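Notes to accompany session 2: Floors, and how to look after them
Evening course in Caring for Older Buildings
Revised July 2018

Welcome back, everyone, and thank you for bearing with me last time when we ran over. I did promise that I would write up the part on floors properly, as we rather galloped through it, and several of you were still scribbling when the lights went off. What follows is more or less what I said, with a few things I meant to say and forgot.

Why begin with floors at all? Partly because they are the bit of a building that gets used hardest. We lean on walls now and then, and we hardly ever touch a ceiling, but we walk on the floor every day of our lives, drag chairs over it, drop soup on it and let the dog skid across it. A floor keeps a sort of diary, and if you learn to read it you will know a good deal about a house before you have opened a single cupboard.

Stone, clay and the rest

For our purposes it is enough to sort hard floors by how thirsty they are. Some materials drink up whatever lands on them and some hardly drink at all, and nearly everything about cleaning and sealing follows from that.

Unglazed clay tiles are the thirstiest you are likely to meet. The old hand-made ones were fired unevenly, so two tiles from the same batch can behave quite differently, and one will soak up a drop of water while its neighbour lets it sit there. Limestone and sandstone come next, though there are hard limestones that would surprise you. Then marble, which people think of as tough (it looks so grand!) but which is really rather delicate where acids are concerned. Slate and granite are mostly easy-going. Glazed tiles and porcelain drink next to nothing through the face, and with those your worries are nearly all in the joints.

The drop test is the thing I want you to go home and try. Put a teaspoon of clean water on the floor somewhere out of the way, behind a door perhaps, and make yourself a cup of tea. If the water has gone in and left a dark patch by the time you have sat down with your cup, the floor is thirsty and probably has no working seal. If it is still standing there in a neat bead, leave well alone. A great many floors are spoiled by people sealing what was already sealed.

Natural variation and real staining

Now we come to the question that took up most of our discussion, and quite rightly, as it is the one that causes the most unhappy telephone calls. How do you tell a mark that belongs to the material from a mark that has got onto it?

Natural veining and clouding is in the body of the stone. It stays the same when you wet it, or rather it deepens all over and then dries back to just what it was. It tends to stop dead at the joint, with the next tile going its own way, simply because the two pieces were cut from different parts of the block. Printed tiles, which copy stone, do the same thing, and there the giveaway is that if you look long enough you will find the same pattern turning up again across the room.

Dirt and staining take no notice of joints. A spill will run from one tile into the next and darken the grout on the way. Foot traffic makes a path from door to sink. Damp coming up from below very often shows at the edges of tiles first, with a whitish bloom when it dries out. So before you reach for any bottle, stand back, have a good look at the whole floor, and ask yourself whether the marks follow the tiles or follow the people.

A pale floor with grey and brownish streaks that change from tile to tile is the classic puzzle, and I would always start by supposing that the streaks are meant to be there until a small test patch tells me otherwise.
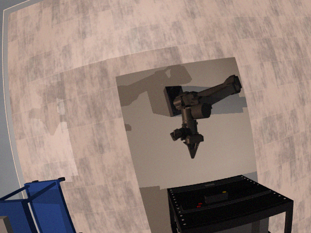

Hermine Leitner asked whether it would not be simpler to scrub the lot and see what comes off, and said that in her experience a stain that is going to shift will shift on the first go. There is sense in that, and I have done it myself on a scullery floor that was past caring. My only plea is that you scrub one tile before you scrub the room. If you have opened up the surface of a soft stone with a stiff brush, it will look cleaner for a week and then take the dirt in faster than ever, and there is no going back from it short of having the whole thing honed.

Joints

Joints deserve more love than they get. In an old floor the joint is the part that gives, and it is meant to. Lime mortar is softer than the tile on either side of it, so when the ground moves a little or the season changes, the joint takes the strain and the tile survives. Fill those same joints with a hard cement mortar and you have moved the weak point into the tile itself, and then you get cracked corners, and damp that can no longer find its way out between the tiles and comes up through them.

If you are raking out loose pointing, do it by hand. I know it is slow, and I know that the man down the road has a grinder and would do it in an afternoon. Do it by hand all the same, with a thin blade and a kneeling pad and something nice on the wireless. Go down to sound mortar, brush out the dust, dampen the joint and fill it in thin layers. Thin pale joints look lovely when they are new and do show every drip, so keep a damp sponge beside you and wipe the faces of the tiles as you go along.

Cleaning, week in and week out

Sweep first. I say this every year and every year somebody smiles at me, but grit is what wears a floor away, and a mop only pushes it about in the wet. A soft broom or a vacuum cleaner with a brush head, every couple of days if you can manage it, will do more good than any product on the shelf.

Then a barely damp mop, warm water and a very little neutral soap, with two buckets, one for washing and one for rinsing. Change the water as soon as you would not want to put your hand in it. No vinegar on limestone or marble, please, whatever you have read, and no lemon either. Both will eat into the surface and leave a dull mark that no amount of polishing by hand will bring back. Bleach I would keep away from nearly everything.

I was asked about the proprietary cleaners, and the names Garkar and Likent both came up. I would sooner not recommend one over another. Read the label, look for the word neutral, and try it in a corner first. If the label does not tell you what the stuff is meant for, put it back.

Sealing

For a thirsty floor the old treatment was linseed oil and then wax, and in a dry room with not too much coming and going it is still very pleasant to live with. It wants doing again every November, or so my own kitchen tells me, just before the muddy boots start in earnest. Modern sealers that sink in and leave the surface able to breathe are a good choice for halls and porches. What I would steer you away from is anything that sits on top like a varnish. It scratches, it yellows, it traps the damp beneath it, and getting it off again is a miserable job.

A new stone floor laid on fresh mortar needs to dry right out before it is sealed. People always ask me how many weeks that is and I am afraid I never give them a number, as a cold room in winter and a sunny one in summer are two different creatures altogether. Tape a square of clear plastic to the floor overnight. If there is mist on the underside in the morning, wait.

For next time

Please do the drop test in at least one room, and bring a note of what you found and how old you believe the floor to be. If you have a spare or broken tile in the shed, bring that too, as we shall be looking at broken edges, and they are far more telling than the faces. Those of you who borrowed the handbook by Després, would you let me have it back, as there is a waiting list. We shall be moving on to skirtings and thresholds, with a little on door mats, about which I have strong feelings.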